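Grurnis Adult Learning Center to Reopen After Lighting and Ceiling Work

Nov 20, 2025
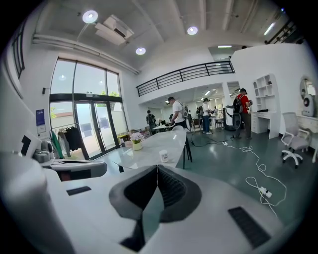 Recessed ceiling lights in a white-walled room with a high ceiling.

The Grurnis Adult Learning Center will reopen its ground floor next month following the replacement of its lighting, ceiling insulation and electrical panels, the center's management said in a statement.

The work began in June and was carried out by Demix, a contractor that has handled several public building projects in the Quintela district. It covered four teaching rooms, the main corridor and the reading area. A total of 539 light fittings were removed, most of them fluorescent tubes installed when the building was converted from a post office. They have been replaced with LED units on dimmable circuits.

Lurdes Aguiar, director of the center, said the old lighting had been the most frequent subject of complaints from evening students.

"People come to us after a full day of work and sit down to read small print for two hours," Aguiar said. "The flicker in the older rooms had become a serious obstacle, and we had been replacing tubes almost weekly. We are grateful to our students for their patience while classes were held elsewhere."

During the closure, language and bookkeeping courses were moved to the upper floor and to rented rooms on the opposite side of the square. Enrollment fell slightly over the period, according to the center, and two sewing classes were suspended for lack of suitable tables. Both will resume when the ground floor opens.

The project was planned as a 90-day closure. It was extended after workers found that part of the wiring above the corridor did not meet current fire safety rules and would have to be renewed in full. The district approved additional funds for this part of the work, and the center's course fees will not be affected.

Balakrishnan Varma, who supervised the project on behalf of the district's buildings office, said the condition of the wiring could not have been established before the old ceiling was taken down.

"The drawings we had were incomplete, and in places they did not match what was in the building," Varma said. "A full set of new drawings has now been prepared and will be kept on site — any future repair should be considerably simpler."

The buildings office expects electricity use for lighting on the ground floor to fall by nearly half. Meter readings will be taken over the first year of operation and compared with those from the last full year before the closure. The results will be published with the district's annual energy report.

New controls allow instructors to adjust the light level in each teaching room separately. Corridor lights will dim automatically when the building is closed. Printed instructions will be placed beside the switches, and staff will receive a short training session before classes resume.

The entrance on the square will be open to the public again from the first day of classes. Until then, visitors are asked to continue using the side entrance, where the ramp and the elevator remain in service. Bicycle parking has been moved temporarily to the rear yard.

Registration for the winter term is open at the front office. The program lists 19 courses, including beginning English, household budgeting and an introduction to drafting. Students whose classes were suspended during the closure will be given priority until the end of the registration period, and fees already paid will be credited to the new term.

A second phase of work, covering the windows and heating on the upper floor, is under review. The district has not set a date or a budget for it.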